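2022-07-21, chore bench

Spent the morning on the towel job again. Mayu Hamada wants a straight answer for the August review: can two arms fold a hand towel well enough that a person doesn't have to redo it? So far, no. They can pick one up and lay it down. The fold comes out crooked more often than I'd sign off on.

Log stands at 263 tries since we moved to the Tomon controller. Eighteen of those I would put straight in a drawer. The rest need a tug at one corner or a full redo. Rüdiger Buschmann says I grade too hard and that his kids fold worse. Fair, but his kids can also find the second corner without help. 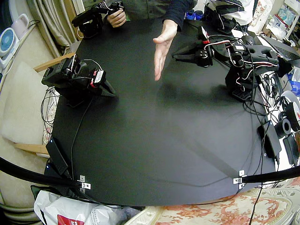
Second corner is still the main trouble. The left side grabs fine, then the right side closes on two layers, or on air. Slowing the close to 300 ms helped a little. Going slower than that made no difference I could see in the log.

Cups are better. Moving a plastic cup from rack to shelf is close to boring now, and I'd let it run through lunch. Wiping is somewhere in between - it covers the area but pushes crumbs around instead of picking them up.

To do:
- rerun towels with the Kershaw finger pads
- ask Sineck about the spare servo, order 708, no word yet
- Mayu to bring thicker towels, the thin ones stick together
- copy the Diller timing sheet before somebody overwrites it

Next session after lunch tomorrow, cups first.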